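How do you stop a pick-and-place policy from just memorising where things are on the table?
Posted in Robotics and Automation – February 27, 2019

Skulledier

Hello all! I've been lurking for months and this is my first proper post, so bear with me. I'm working on a tabletop manipulation project with one arm, everyday objects and a policy learned from demonstrations (somebody guides the arm through the task, we record it, the network learns to copy). We have 400 demonstrations so far and the results are lovely right up until they aren't. If I leave the table the way it was during recording, the arm goes to the right thing nearly every time. If I slide the target one hand's width towards the middle, it heads for the old spot and closes on nothing.

I've read a few papers that say "add clutter", and I'm keen to try it because it sounds like such a simple fix. What I can't work out from them is how much clutter, whether it should move between runs, and whether the background counts as well. Our arm is against a plain white wall with one block and one box in front of it, so there is nothing to confuse it at all. Is that the problem? And how do you measure it fairly once you've changed things?

Thanks in advance, I'm really enjoying this field even when it makes me want to lie on the floor.

Zdislava Oravec

Welcome! Yes, your plain wall and single block are very likely a big part of it. With one object in view the network has no need to learn what the object looks like. The joint angles at the start of the run plus a vague blob are enough to get a good training score, so that is what it learns.

We went through exactly this on the Skolorport project and I got so excited by the result that I've been boring people with it ever since. We recorded 1,050 demonstrations in two halves. One half was tidy, like yours. The other half was on a properly busy table with bits from the kitchen and the workshop, and nothing cleared away behind it either. Same arm, same people guiding it, same training settings. 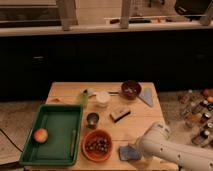
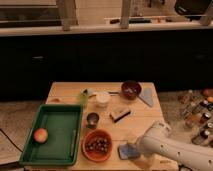 The green tray, the apple and the bowl of marbles beside them, with the arm down at the front of the table.

On layouts it had seen, the tidy policy was slightly better, which fooled us for a while. On layouts it had never seen, the cluttered one was miles ahead. We ran 314 test trials for each policy and the gap was there from the first afternoon.

Some things I'd pass on:

Choose distractors that share something with your target. If the target is blue, put another blue thing out in some runs. If it's round, put out something else round. A table full of objects that look nothing like the target is still an easy table.

Move the target more than you move the distractors. We did it the other way round at first (moving the little things is easier) and the policy learned to ignore the little things and still memorise the target position.

Leave the background alone if it's where the robot is going to work. I know people hang up a sheet. I'd only do that for a comparison run.

Include a few soft or flat things as well as rigid ones. Cloth never lands the same way, so you get some variety for free every time you reset.

For measuring, write your test layouts down before you train anything. I mean on paper, with a sketch. Then run every policy on the same sketches, and mix up the order so you don't do all of one policy in morning light. Record "went to the wrong place" separately from "went to the right place and fumbled it". Those are completely different faults and clutter only helps with the first.

Do post your numbers when you have them, I'd love to see whether it holds with a different arm!

Sokol

just use more cameras. we went from 1 to 3 and it was fine after that

Stondbridge

Agree with most of what Zdislava wrote. One quick check before you record anything new – take the policy you've got, cover the camera, and run it. If the arm still travels to the usual spot, it's relying on the starting pose and hardly looking at all. In that case vary the starting pose too, or try leaving the joint angles out of the input for one training run and see what changes. Mine got worse at the grasp but much better at heading for the right object, so I put the angles back in with some noise added.

More cameras helped me a bit with depth. They did nothing for the memorising.

Skulledier

Covered the camera with a tea towel and it went straight to the old spot, bold as anything. Brilliant, thank you! Off to raid the kitchen cupboards and sketch some layouts.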